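Pestard opens seasonal drinks and snacks range to independent coffee shops

MARCH — Pestard, the wholesale supplier of hot drinks and packaged snacks, has confirmed that its seasonal range will be available to independent coffee shops and family cafés from the autumn ordering period. The range was previously sold only to outlets with a full annual supply agreement.

The change follows a trial in Clevska, in which nine cafés stocked the range for seven weeks. Participating cafés recorded 1263 orders for seasonal drinks over the trial. Of these, 81 per cent included at least one snack or bakery item.

Range and formats

The seasonal range consists of drink syrups, ground spice blends, hot chocolate powder and single-portion snacks. Syrups are supplied in one-litre bottles with a pump fitting. Powders are supplied in resealable pouches and should be used within the period printed on the pouch once opened.

Children's drinks are included for the first time. These are prepared with the same hot chocolate powder at a reduced dose and are intended to be served warm, in a smaller cup with a lid. The preparation card gives the dose by cup size.

Single-portion snacks are packed for counter display and can be ordered by the case. Cafés may mix flavours within a case, but not pack sizes. Allergen information is printed on each pack and repeated on the outer case.
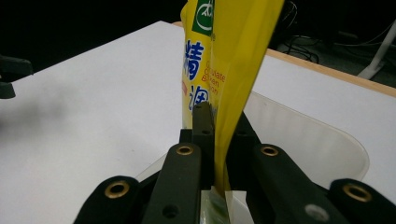 Ordering and delivery

Orders are placed through Pramisix, the company's online ordering system. New customers must register before placing a first order and will need a business address, a delivery contact and details of any access restrictions at the premises.

Orders received by noon on Wednesday are dispatched in the following week's delivery. Later orders move to the next delivery automatically. Customers can amend quantities until the noon cut-off — after that, changes must be made by telephone.

There is no minimum term. A minimum order of one case applies to snacks and one bottle to syrups. Unopened cases may be returned at the end of the season for account credit, provided that the outer packaging is intact and the remaining shelf life meets the terms shown in Pramisix.

Menu materials

Each first order includes a set of preparation cards, counter labels and a printed menu insert. The materials were produced with the design studio Bárány and can be supplied without Pestard branding on request. Editable files are available to registered customers.

Cafés that took part in the trial keep their existing account settings and do not need to register again. Their trial prices remain in force until the end of the season.

About Pestard

Pestard supplies hot drinks, syrups and packaged snacks to cafés, bakeries and farm shops. Press enquiries should be sent through the contact form on the company's website.

ENDS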